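Nanley shelf swap clears the hall cupboards

October 10, 2018

The big sort-out at the Nanley community rooms is nearly done, and the back room has floor again. Clear bins on open shelves is the new rule. No more cardboard boxes, no more bin bags with a label that fell off in March.

Ju-won Lim, who runs the Saturday-free craft and repair club there, put in for the money last spring and got it. The grant came to £1000, most of it spent on shelving and tubs. What was left went on paint for the back wall and a new lock.

"We were buying the same stuff twice," she said. "Glue, tape, cable ties. You couldnt find anything so you bought more."

The old cupboards went to the Sivden reuse yard. Doors hanging off two of them. The yard took the lot and sent a van, which saved a fair bit of carrying.

What's replaced them is plain enough. Open compartments, see-through plastic tubs, things kept with their own sort – cables in with cables, packets in with packets. Some tubs are still mostly empty and will stay that way until members have been through the stuff at home. A lot of it is at home, it seems.

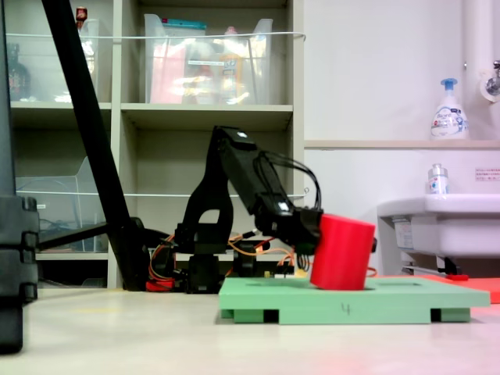

Ye-seo Hong did the sorting plan and has asked members to stick to it for one full term before anybody starts moving tubs about. Her list is pinned up by the kettle. Anything without a place goes in the end compartment and gets looked at once a month. If it is still there the month after, it goes to Sivden.

Not everyone is happy. One member wanted doors, for the dust. Another said the tubs should have been deeper, and there was a long talk at the last meeting over whether lids are worth the bother when people are in and out of them all evening. Lids stay for now. Doors might come back if there's money next year.

The whole job took 11 evenings, almost double what was planned. Partly that was the cupboards, which had been screwed into the wall by someone who meant it. Partly it was a box of old club newsletters that everybody stopped to read. Those have gone to the Seol Road library, who asked for them.

Still to do: labels, a second bin for batteries, and the strip of skirting that came away when the last cupboard was pulled out. Lim says the skirting will be done before the clocks go back. The labels are waiting on a printer that may or may not be mended by then.

The room is open to members as normal while the last bits are finished. Sessions start at 8 in the evening and the side door is the one to use, the front is kept locked after 4. Spare clear tubs with lids are welcome, any size, but please wash them frist. Leave them inside the side door and not on the step.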